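Home | Notebook | Bench logs | Parts shelf | Older entries
3 min read

Thursday, bread box, second session

Picked up where we left off with the Jelerlow box. Goal for today is the lid and nothing else. Crumb tray idea is parked, don't start on it.

Wiped the whole thing down first, dish soap and a soft cloth. No scouring pads on the lid please, the clear stuff on the Beltgate one went cloudy that way and it never came back. Dried with paper towel, then left it on the rack while I set up the log sheet.

Lid cycles: counter was at 1,086 at start. Did sets of 14 with a short break between. Open all the way back, let go, close, let go. Squeak on the left pivot starts at the third or fourth cycle of every set and goes away if you push down on the lid a bit while rolling it. So it's side play, probably, not dirt. Wrote "dirt" on the sheet last time, crossed that out.

Tried a thin paper shim on the left. Squeak gone, but now it drags at the halfway point. Took shim out. Tried half the thickness, same drag but less. Leaving it out for now.
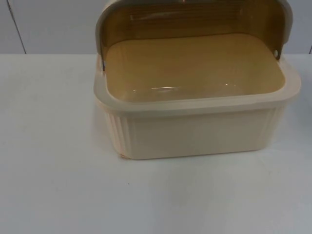 Page last changed: Thursday, 4:40 pm

Lid goes right over to the back and stays, no prop needed. Good for loading, you get the full opening. Bad if the box is shoved up against a wall, needs clearance behind. Measure that properly and put it in the notes for Nultside, they asked in April and I never answred.

Color thing. With the lid back, the cream tub looks mustard inside from the light coming through the amber. Two people have now asked me if the inside is stained. It's not, it's the lid. If we do a comparison sheet, look at the tub with the lid off and next to a window or we'll get this question for ever.

Rim: thick, overhangs the walls, easy to grab. I like it for carrying. Underside of the overhang is where flour collects though, ran a finger along it before washing and it was gritty. Old toothbrush works. Same for the ribs on the front corners, cloth skips right over the grooves. Front panel is one wipe and done.

Bread test, for the record: 12 rolls go in flat, in one layer. A big round loaf fits but the lid touches the crust when it comes forward. Sandwich loaf no problem. Tall tin loaf from the Picard recipe, didn't try, will be tight.

Next time:
- do the shim on the right side instead, see if the drag moves
- clearance behind, with a ruler this time
- 6 more sets, same pace, note the squeak cycle each time
- rinse the toothbrush and put it BACK in the drawer
- smell check after a night closed with rye in it. wash agian after

Box goes on the lower shelf, lid closed. Nothing stacked on top, the lid is not a shelf.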